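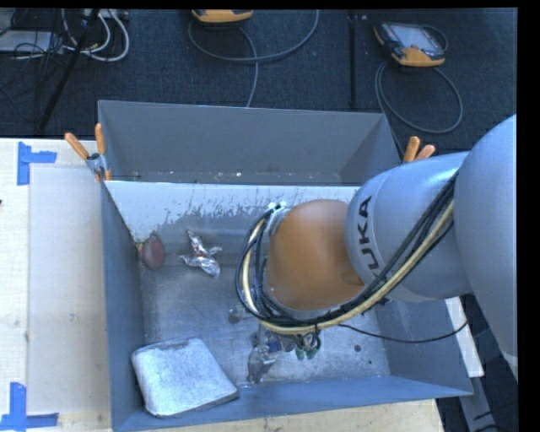 Dilevham Bin Picking Set
Data card and README

Maintained by Concetta Lombardi and Eoin Brennan, Keogh group, Falmont
Last revised Friday, September 18, 2020

Summary

Dilevham is a set of grasp attempts collected with a KUKA arm over a metal bin of mixed items. It is meant for training grasp success predictors and for offline policy learning. It is not a benchmark. There is no leaderboard and no fixed metric.

Contents

Each record is one attempt. A record holds:

frames/ color images from the fixed camera, stored in time order
joints.csv joint positions and commanded velocities
gripper.csv commanded and measured opening
label.txt 1 for a held item at the end of the lift, 0 otherwise

Frames keep their black margins. Crop them in the loader if your model needs it. The stored files should stay as they are, or the checksums will fail.

Setup

The bin is held by spring clamps and sits against a wooden work surface. Blue tape on the surface marks the corners of the flat panel next to the bin. If the bin or panel is moved, start a new session folder and repeat the camera calibration.

The bin floor is bare metal and reflects the room lights. Its scratches and dark spots are left as is. Early detectors trained on this set fired on the spots, so check for this before blaming the gripper.

Items

Items vary in size and stiffness: crumpled foil-like packaging, partly transparent pieces, a large padded square, small hard objects. The mix is changed between sessions. Items are not labeled by class, and no masks are provided.

Collection

Attempts are chosen by the current policy, with 30 percent replaced by random grasps inside the bin limits. An operator stays at the controls and stops the arm if a cable catches. Stopped attempts are kept, with label -1. Drop them for supervised training.

Labels come from the gripper opening after the lift. Thin items can read as a miss. Concetta rechecked the January sessions by hand, and her corrections are in labels_v2/. Later sessions have not been rechecked.

Known problems

The arm and its cable bundle hide part of the bin in many frames.
Two sessions have joint logs that start late. See bad_sessions.txt.
Glare on foil and clear items breaks simple background subtraction.

Loading

Use load.py from the Flirnton tools repository, version 3 or later. Older versions read label -1 as a miss.

Questions about labels go to Concetta Lombardi, calibration and logs to Eoin Brennan.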